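Garment Sorter and Folder, part-time – Plidton Clothing Exchange

Closing date: the last working day of October 2018

We are looking for a part-time garment sorter and folder to join the back room at the Plidton Clothing Exchange. The post is 14 hours a week, split over mornings, and runs to the end of January in the first instance. There is a good chance it will be extended if the winter intake stays as it was last year.

The Exchange takes in used clothing from households and schools in Plidton and Flonunwood, sorts it, folds it and sends it out again to our two shops and to the Koutsoukos warehouse, where the bulk orders are made up. Last winter we handled 2000 items of knitwear and fleece alone. These are the slowest things to get through. Dark garments in particular have to be opened out and looked at under the lamp, as a pulled thread or a worn elbow is easy to miss when the cloth is bunched up.

Most of your time would be spent at the sorting tables. You would take garments from the intake bags, turn them the right way out, check seams, cuffs and fastenings, and put them in one of the grades we use. Anything fit for the shops is folded to the house pattern and stacked by size. Anything that needs mending goes to Hatice Oral, who runs the repair bench and will want a pinned note saying what is wrong with it.
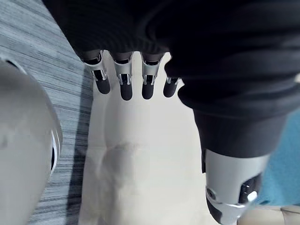 Heavy items are folded differently from shirts and light tops. A thick jumper or fleece is laid face down, the sleeves are brought across the back with the cuffs level, and the body is folded once only. A second fold makes the pile too tall for the shelves and leaves a ridge across the chest. We do not hang knitwear at all. You will be shown all this in your first week and there is a printed sheet on the wall.

What we need from you

You should be able to stand for most of a shift, with breaks, and lift a full intake bag on to a table. You need to be able to tell wool from acrylic by the label and, after some practice, by feel when the label has gone. Experience in a shop, a laundry or a theatre wardrobe would be useful but we will train the right person. Good eyesight for dark colours matters more than speed – glasses are fine.

People with a wool allergy should speak to us before applying. Gloves are available but they do not suit everyone, and some find they cannot feel a snag through them.

Hours and pay

Mornings, between school drop-off and early afternoon, by agreement. Pay is at the Exchange's Grade 2 hourly rate, which we will send you on request. Holiday is paid pro rata. Tea, coffee and a locker are provided. The building is on the Dremero Road bus route and there is a bicycle rack in the yard.

How to apply

Write to Helju Vasiliauskas, Back Room Manager, Plidton Clothing Exchange, 31 Dremero Road, Plidton. One page is enough. Tell us what work you have done before, which mornings you can manage and when you could start. Please give the name of one person who can speak for you.

Those we wish to see will be asked in for a short talk with Helju and Debashish Matubbar, followed by half an hour at the tables with a mixed bag. The half hour is paid.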